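Plandgate Housing Association
Tenant Services Conference, Zolbridge
Speaker notes: Colour marking of communal storage and post areas
Speaker: Idalina Pacheco, Estates Policy
Slides prepared with Indrek Adomaitis
June 14, 2023

Opening (keep brief)

Thank the chair. Thank colleagues from the Ots office for the use of their survey returns. State that the session concerns the colour marking scheme for communal stores, post rooms and bin areas, and that heating and lift matters are being dealt with in the afternoon by Carla Rizk.

Remind delegates that the scheme applies to blocks with shared storage only. Street properties are outside its scope.

Slide 1. Why the association marks by colour

The association manages 915 homes with access to a shared store. Until the scheme was adopted, each block used its own system of signs. Some used letters, some used floor numbers, and a few relied on handwritten cards that had faded beyond reading. Tenants moving between blocks had to learn a new system each time, and contractors regularly delivered to the wrong door.

The board asked for one system that a tenant could follow without reading English. Colour was chosen as the first layer, with a printed word as the second. Stress the word "second". Colour must never be the only marking, as a proportion of tenants cannot tell certain colours apart.

Pause here for the slide to change.

Slide 2. The palette

The agreed palette is red, yellow, green and dark blue. Red is for bin and recycling areas. Yellow is for post and parcels. Green is for bicycles and prams. Dark blue is for general storage. No other colours are to be used on communal doors without written approval from Estates Policy.

Mention that the paint is supplied under the Gukeron contract and that local purchase is not permitted. Shades bought from other suppliers have differed enough to cause complaints where two doors stand next to each other.

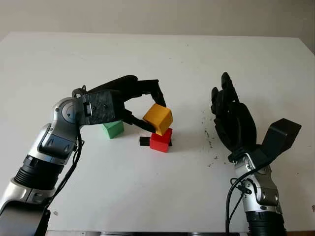

Which colour applies when one room is used for both post and bicycles?
The door takes the colour of the use that was entered first in the block register, and the second use is shown on a printed panel fixed at eye level beside the handle.

Slide 3. Survey findings

The survey was sent to all tenants in the scheme and to former tenants still holding a store key. The team received 1159 responses, including returns from more than one adult in the same household. Raghda Ghanem carried out the analysis and will be available at the coffee break for anyone wishing to see the tables.

Points to make from the findings:

Tenants found the yellow doors easiest to pick out in poor light.
Green was judged clear in daylight but weak in corridors with older lamps.
Dark blue was confused with black in basements. The lamps in those basements are being replaced under the ordinary repairs budget.
A large share of comments concerned the condition of the stores and not the marking. These have been passed to the area offices and should not be taken as questions in this session.

If asked about cost, refer the delegate to the published paper. Do not quote figures from memory.

Slide 4. Surfaces and surrounds

Explain that a coloured door reads best against a pale wall. The standard is a matt white surround extending to the full height of the frame. Gloss is not to be used on walls, as it throws back light from the corridor and makes the panel hard to read.

Where the existing wall is brick, area managers may leave it unpainted, provided that a white border is applied. Where the wall is tiled, the border may be omitted and the panel made larger.

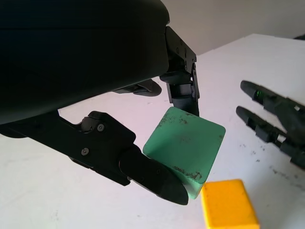
Green, third colour in the standard palette.

Allow a moment for notes. The full surface table is in the delegate pack, towards the back.

Slide 5. Duties of area offices

Each area office is asked to do the following before the end of October.

1. Check the block register against the rooms as they are used today. Where the two differ, correct the register first and leave the door as it is until the correction has been confirmed.

2. Write to tenants before any door is repainted. The letter must give the old marking, the new colour and the name of a member of staff who can be contacted. A template in 4 languages is held by Urmas Grīnberga.

3. Inspect doors that stand side by side. Red and yellow doors often share a wall, since bins and post tend to be placed close to the main entrance. Scuffs and scratches on either door should be recorded on the same form. 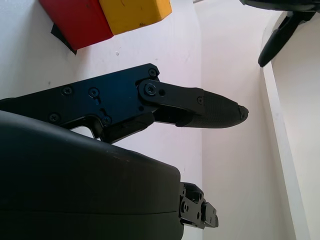 4. Return the signed form to Estates Policy. Forms sent by post should be marked for the attention of the scheme officer. Photographs of the finished doors are welcome but do not replace the form.

5. Remove old signs and make good the holes. Old cards must not be left beneath the new panel.

Slide 6. Exceptions

Listed buildings are exempt from door painting but not from the printed panel. Blocks due for sale or demolition within 2 years are exempt from both. Any other request should be made in writing, with the reasons given, and will be considered at the next quarterly meeting.

Questions from the floor

Take questions in groups if time is short. Questions on individual tenancies are to be taken privately. Remind delegates to return their badges at the desk and that lunch is on the ground floor.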